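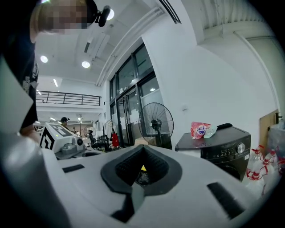

Farnis tracking software: progress report to the Trernbridge fund
Reporting period: January to May

Summary

Work in this period went into the software that turns recordings from the hand-held grippers into trajectories a planner can use. Two of the three work packages are finished. The third, the Hutell replay tool, is late.

1. Pose estimation

The tracker now fuses marker detections with the wrist camera's own motion estimate. We recorded 400 demonstrations and processed all of them with the new version. Of these, 295 gave a complete trajectory at the first pass. A further 64 were recovered after we changed how the filter restarts following a lost marker. The remaining 41 were rejected and are kept as a test set.
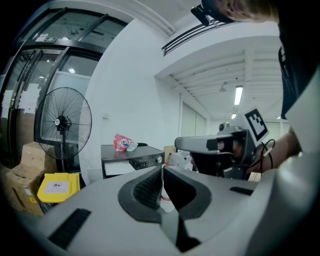 Relative pose between the two grippers was the main item for this quarter. The estimator needs one gripper to see the other for long enough to fix the offset between them, and short glimpses had been giving poor results. With the square marker mounted on top of the gripper, next to its small camera module, the other gripper's camera can pick it up when the two are held near each other. Reflections remain a problem. Glass doors like the ones behind the pedestal fan produce false features, and the motion estimate drifts when they fill much of the view. We now mask these areas before matching — a slow step, but it can run overnight.

2. Calibration tooling

The Santoro calibration script has been rewritten and no longer needs a separate configuration file for each device. It checks camera timing, marker size and finger opening, and stops if any value is out of range. A full run takes 5 minutes.
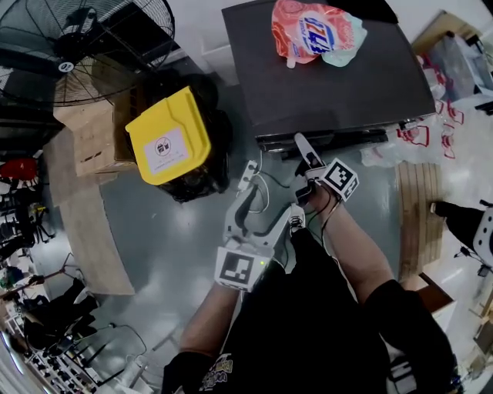
Head-level view with both hand-held grippers and their square markers.

3. Replay and planning

Hutell replays a recorded trajectory against the arm model and reports joint limits and collisions. Single-arm replay works. Two-arm replay does not yet handle timing between the arms properly, and 141 trajectories are waiting on that fix. We expect to release it in July.

Spending is in line with the plan. We ask that the date for the third work package be moved to the end of August, with no change to the budget.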